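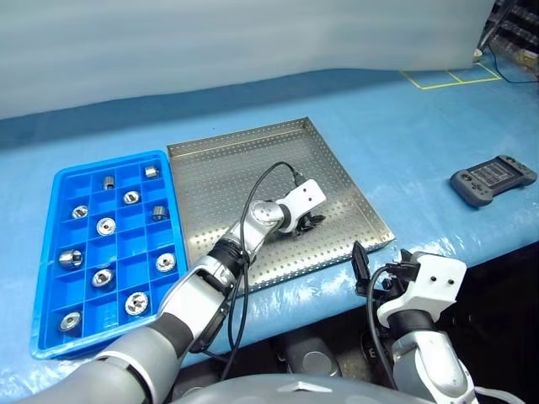
Sorting small turned parts - notes for the Plotlow talk, 2022-02-24

Say hi, thank Tin-yau Chung for swapping slots. Keep to time!!

Start w/ the problem. Parts come off the lathe, go in one bin, everyone digs. Dings, mixed batches, wrong part in the wrong bag. Ask for hands: who still does the bin?

Cutamex job. Order of 3,610 pieces, small cylinders, all metal, all look alike from arms length. Customer sent 700 back. Marks on the faces mostly. Pause here. Let it sink in.

Compartment trays. One part per pocket, that's the whole rule. Plastic, so metal isnt knocking on metal. Dividers do the work. Rounded corners = easier to wipe out. Leave pockets empty if you have to, dont double up to save a tray.

Mixed trays ok for samples and first-offs. Ribbed ones, ring ones, the ones with slots or a center hole, all in one tray is fine as long as the layout sheet goes with it. NOT ok for a run.

Upright or on the side? People will ask. Upright if the end face matters and the part is stable. Long skinny stuff, lay it down. Arkano wants everything upright, we argued, they won.

Perforated steel tray = wash and drain. Holes in the floor and the walls too. Parts go from steel to plastic after drying, never wet. Check hole size against your smallest part (tell the Tai story, short version, pins in the sump).

Keep the two trays side by side. Short reach, less dropping. Cover the bench with something light colored, small parts show up agianst it. Change the cover when its gritty.

Results: returns on the repeat order, 2. Takes up to 5 extra minutes a tray at first, gets faster.

Skip the cost slide if running late.

Questions. If nobody asks, bring up labels, tray side vs lid. Layout sheets are on the back table, take one.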